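We use cookies to remember that you have been here before. Accept or manage preferences.

About us
Reading time: 4 minutes

Flolham teaches people to sew. The customers are particular, and the cloth is a soft practice pad with a cut in it, but otherwise any grandmother with a workbasket would recognise most of what goes on here. We run suturing courses for surgical trainees, theatre staff and the occasional consultant who would like it known that he is only here to keep a colleague company.

We began with one rented room above a tile showroom, a box of pads and a kettle that tripped the lights. The tile showroom has gone, the kettle has been replaced, and we now have the whole floor. The stairs are as steep as ever, and there is a lift round the back which we always forget to mention until people have reached the top.

The work itself has hardly changed. You are given a cut and you are asked to close it. You put in a stitch, you tie it, you trim it and you move along. It sounds like an afternoon's work, and for the first stitch it sometimes is. Our foundation course, Cenar, gives each trainee 240 practice stitches before we start having opinions about speed. Most people stop apologising for their knots somewhere in the first half. 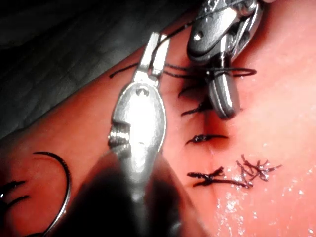
Working down the incision: five stitches across the cut, the top one still being tied.

We are fussy about spacing. A row of stitches ought to look as if one person put it in on one day in one mood, and you would be surprised how many rows look like the minutes of a long argument. We are fussy about tension too. Thread that is hauled tight puckers the edges, and thread that is left slack does nothing at all, rather like a polite notice about the fridge. There is a place between the two, and people find it with their hands well before they can put it into words, which is why our lectures are short.

Tails get a talk of their own. Cut them too close and you worry about the knot; leave them too long and they get into the next one. Everybody believes they are leaving a sensible length. We keep a ruler in the drawer for those who would like to go on discussing it.

Once Cenar is out of the way there is Lukumay, our second course, which deals with curved needles and awkward angles. A curved needle wants to travel along its own curve. Push it in a straight line and it will sulk, and so will you. We spend 90 minutes on that one idea, with a break for biscuits, and we have yet to have anyone say it was too long. Somebody did say it about the biscuits.

Groups are small, with 4 trainees to a tutor. We tried bigger ones and found that the people at the back became very good at looking busy. You keep your pads at the end, if you want them. Some trainees take the first and the last home to compare, and some ask us to dispose of the first one discreetly.
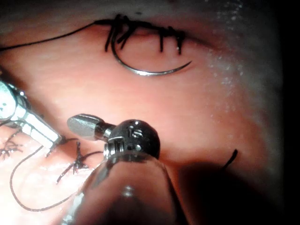 Rehema Mosoti wrote to us after finishing Lukumay. I had been tying knots for years and thought the course would be a nice couple of days out of the building. By the first lunch I had been told, very kindly, that I drop my wrist, that I rush the second throw and that I hold my breath. I now do only two of these. My one complaint is the chairs, which I believe were bought by someone standing up.

She is right about the chairs. New ones are on order.

The pads come from Korkmont, a small workshop whose people answer the telephone and put up with us sending things back. We ask for a surface that forgives a little and no more. Every so often a batch arrives that forgives everything, and a whole class goes home feeling marvellous, and we have to put it right the following week.

Courses run all year except for the first 2 weeks of January, when we sharpen, sort and throw out whatever has been living at the bottom of the thread cupboard. If you would like a place, or want to send a group, write to the office and say how much stitching you have done. Please be truthful – we will see it on the pad by mid-morning anyway.

This page was last updated on January 3, 2020.

Sign up to our newsletter for course dates. You can unsubscribe at any time.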